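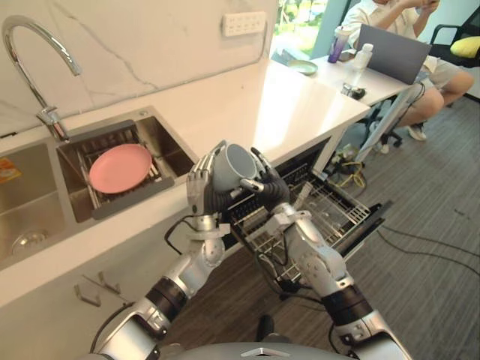 A gray mug held above the open dishwasher, with the drying rack sitting in the second sink.

How to load (and unload) the dishwasher so mugs come out ready for the cupboard

If your mugs come out of the dishwasher with a little pond in the bottom, or with yesterday's tea still drawn in a ring around the inside, I have good news. You probably don't need a new machine, or the fancy tablets. Most of it comes down to where the mug sits and which way it's facing, and once you've got the habit it takes no longer than doing it badly.

I've been through a fair few dishwashers over the years (the old one at our place in Akholm used to walk itself across the floor on the spin of its own drain pump, bless it) and the routine below has worked in all of them.

Before you start

Check whether what's in there is clean or dirty. We've all put a dirty cup in with a clean load and then had to work out which one it was! If it's clean, empty it completely before a single dirty thing goes in.

Scrape, don't rinse. A plate wants the crusts and the sauce pushed off it into the bin, and that's enough. For mugs, tip the dregs down the sink and fish out any tea bag that's been left behind. Milky drinks that have been standing since breakfast are the exception, and I'll give those a quick swish under the tap.

Pick up any stray packets and wrappers from the edge of the sink while you're there. Small bits of plastic find their way into the drain sooner or later.

Loading

1. Pull the rack all the way out. Loading through a half-open gap is how handles get chipped.

2. Start at the back and work forward, so you aren't reaching over things you've already placed.

3. Turn every mug upside down, open end facing the spray. Ceramic mugs usually go in the top rack, but if yours is tall and your top rack isn't, the bottom one will do as long as the spray arm can still turn.

4. Lean each mug a little. Most mugs have a hollow in the base, and that's where the pond comes from. If you rest one side against a row of tines so the whole thing sits on a slant, the water runs off by itself. This is the step people skip, and it makes more difference than all the others put together.

5. Leave a finger's width between mugs. They rattle about more than you'd think once the water gets going, and a handle tapping against its neighbour for a whole cycle will lose its glaze in the end.

6. Plates go in the bottom, all facing the middle. Try not to let two nest together like spoons.

7. Take lids off tumblers and wash them separately. Check underneath first, as plenty of tumblers and travel cups are hand wash only, and the same goes for drink bottles.

8. Give the spray arm a push with your finger before you shut the door. If it bumps something, shift that something.

Unloading

Wait a bit if you can. I put ours on after tea and open the door at 9, then leave it alone until I've finished whatever I was watching. Ceramic holds its heat, and it dries much better with the door down and some air moving.

Bottom rack first, always. If you empty the top one first, any water still sitting on the cups drips down over your dry plates and you're reaching for a tea towel.

Lift mugs with two hands if they're heavy, and hold them around the body. Handles are the weakest part, particularly on older mugs. Tip out any drips over the dishwasher before you swing round to the bench.

Anything still damp goes on a drying rack. If you've got a double sink, a rack that sits down inside one of the basins is a lovely thing, because the drips go straight where you'd want them and you keep your bench clear. I've had a Rollier one for years and would buy it again. Stand plates upright if your rack has slots for them. A plate lying flat takes ages to dry underneath.

If there's still a tea ring

Make a paste with 2 teaspoons of bicarb soda and a splash of water, rub it round the inside with a soft cloth, and leave it for 6 minutes while you wipe down the bench. Rinse it well. Try a small spot first on anything with gold trim or a painted finish, or better still, leave those ones out of it.

And clean your filter! Mine gets done every Friday, under the hot tap with an old toothbrush.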